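Washing big round character cushions without wrecking the print?

plusuvgate_mum
Mon 5 September
Hi all. My daughter has one of those big round plush cushions with a cartoon face on it, fleecy, turquoise round the outside. She drags it everywhere and it's getting grubby. The tag went years ago, so I have no idea what it's stuffed with. Has anyone put one through the machine? I'm scared of it coming out as a lump with an eyeball on it.

gchan76
Cold wash, gentle, inside an old duvet cover tied shut. I've done ours 7 times and the print is fine. Tennis balls in the dryer on no heat to knock the stuffing back around. Takes ages, so start it in the morning.

Murdo G
I wouldn't. We did exactly that with a big round one from Hakano and the filling went to one side and stayed there. It's a pouf for the cat now. Fleece also goes crunchy if there's any heat at all, and you can't fix crunchy. Spot clean with dish soap and a soft brush, wipe with a damp cloth, leave it by a window.

gchan76
Did you dry it flat or stand it up? Flat is how you get the lump, Murdo.

Murdo G
Stood up, against a radiator that was off. It took four days and smelled like a pond by the third.

rokeya_s
Somewhere in the middle here :) If there's a seam on the back you can find, unpick a hand's width, pull the stuffing into a pillowcase, wash just the cover and then put it all back. I did two in April and they came out lovely!! It's fiddly and you will find fluff in your socks for a week, but the fleece dries overnight when there's nothing in it. Sew it up with a ladder stitch. Mine looks better than when we got it because I added a bit of extra filling.

Murdo G
OK, that one I can get behind.

plusuvgate_mum
Ooh, I can sew a bit. Is it worth doing for a cushion that only cost 9 dollars, though?

rokeya_s
Does she sleep with it? Then yes, obviously!

shafiq_p
Agree with Rokeya. One thing to add, brush the fleece while it's still slightly damp, in one direction. A baby hairbrush is perfect. And keep anything dark out of the same load. We have the same kind of pile here, round face cushion with the coral bits, a big pale plush thing that lives on top of it and the flowery fabric next to them, and I do the pale one completely by itself. 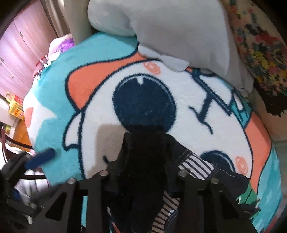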